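Ticket 1425 – Pokari booking system, double-charged customers
Status: open / waiting on vendor
Logged by: Isabelle Doucette
Assigned: Gerardo Rinaldi

8:40 am
Three calls already this morning from customers charged twice for the same car detail. Front desk at Boutros says the deposit goes through at booking, then the full amount goes through again at pickup instead of the balance. Only online bookings. Phone ones look fine.

9:15 am
Checked the Stillis payment log. 37 bookings affected since the August update. All of them used the "add interior" option. Exterior only – no problem. Screenshot of the log sent to Gerardo.

9:50 am
GR: can't reproduce on the test site. Booked exterior + interior, paid deposit, marked complete, balance came out right. Is the live site on the same version? Someone check the footer pls.

10:05 am
Live footer says build 819. Test site is two builds behind. So we've been testing the wrong thing, great.

10:30 am
GR: updated test to 819, reproduced first go. Deposit line is dropped when the add-on is saved. Customer sees the right total on screen, wrong amount gets sent to Stillis.

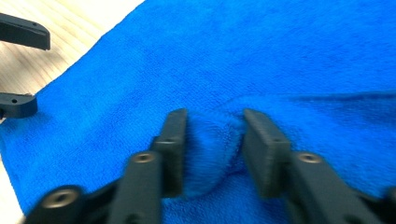 10:55 am
Tried so far:
– cleared the cache, no change
– turned the add-on off and back on, no change
– re-entered the price list by hand, worked for one booking then went back to the full amount
– turned off the loyalty discount in case they were clashing, no change. Turned back on.

11:20 am
Workaround for front desk: before you hit Complete, open the booking, go to Payments, check the deposit line is there. If its missing, DON'T hit Complete. Take the balance on the terminal and put the ticket number in the notes. Ah-rin has printed this and stuck it beside the till at both shops.

1:10 pm
Refunds. Settimio doing these by hand in Stillis, oldest first. Please don't start any yourself, we allready had one customer refunded twice at lunch. Cheques not an option, goes back on the card.

2:35 pm
Kisov support called back, spoke to Cristóvão Prata. They know about it, two other shops reported the same. Rollback possible but we'd lose the new calendar colours and the text reminders. Told him fine, reminders can go out by hand for now. He needs written OK from the account owner. Isabelle emailing.

3:20 pm
No reply from Kisov yet. Interior add-on hidden from the online form in the meantime, customers can phone for it.

4:45 pm
Still nothing. GR to chase first thing. Leave ticket open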